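Faden zum Umzug unserer Schnittmustersammlung, weil mehrere gefragt haben. Wird länger. 1/12

Ausgangslage: 491 Papierschnitte, die meisten aus Nachlässen und Haushaltsauflösungen, dazu ein Karton mit losen Bögen ohne Umschlag. Bisher lag alles in Nodow auf dem Dachboden. Im Sommer zu heiß, im Dezember klamm. 2/12

Der älteste Teil sind Bögen von Fontes, dünnes Papier, alle Größen übereinander gedruckt. Wer so einen Bogen einmal falsch gefaltet hat, bekommt ihn nie wieder in den Umschlag. Wir legen sie jetzt flach in Mappen, höchstens zehn pro Mappe. 3/12

Schnitte von Endine sind einfacher. Festes Papier, Einzelgrößen, Anleitung hinten aufgedruckt. Leider fehlt bei vielen der Ärmel. Den hat wohl jemand für ein anderes Kleid gebraucht und nicht zurückgelegt. 4/12

Sortiert wird nach Kleidungsstück und dann nach Oberweite, nicht nach Jahr. Das Jahr steht bei der Hälfte gar nicht drauf, und wer nähen will, sucht eine Bluse in 92 und kein Jahrzehnt. 5/12

Zum Kleben: kein Tesafilm. Der wird braun, löst sich und nimmt die Linien mit. Wir nehmen Japanpapier und Kleister, dünn angerührt. Für einen Riss von einer Handlänge brauche ich zehn Minuten plus Trockenzeit unter einem Brett. 6/12

Bügeln geht, aber nur trocken und auf niedrigster Stufe, immer mit einem Tuch dazwischen. Wer Dampf nimmt, hat danach Wellpappe. Bei Bögen mit Wachsspuren vom Kopierrad lasse ich es ganz. 7/12

Abgepaust wird auf Folie von Uritex, die 100er Rolle. Seidenpapier ist billiger, reißt mir aber beim Abstecken an jeder Nadel. Originale werden bei uns nicht mehr ausgeschnitten, auch die doppelten nicht. 8/12

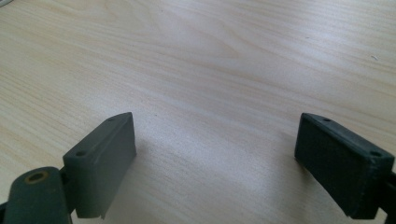
Beim Abpausen kommt es vor allem auf den Stift an. Ein Fineliner verschmiert auf Folie, Bleistift sieht man kaum, am besten ging bisher ein weicher Permanentmarker in Schwarz. Noch ein Punkt ist der Untergrund: Auf hellem Holz wie diesem sind die Linien gut zu erkennen, nur die Maserung mit ihren Bögen sieht unter einer Halskurve schnell nach einer zweiten Linie aus. Ein Bogen weißes Packpapier drunter, dann ist Ruhe. 9/12

Kosten bisher: 300 Euro für Mappen und Kartons, der Kleister fällt nicht ins Gewicht. Ein richtiger Planschrank hätte gebraucht 800 gekostet und wäre nicht durchs Treppenhaus gegangen. 10/12

Offen ist noch das Verzeichnis. Im Moment eine Tabelle mit Nummer, Hersteller, Größe, fehlenden Teilen. Fotos der Umschläge kommen später dazu – erst mal muss alles eine Nummer haben. 11/12

Wer Endine-Ärmel in 88 oder 92 übrig hat, bitte melden. Eine Pause reicht, das Original könnt ihr behalten. Porto übernehme ich. 12/12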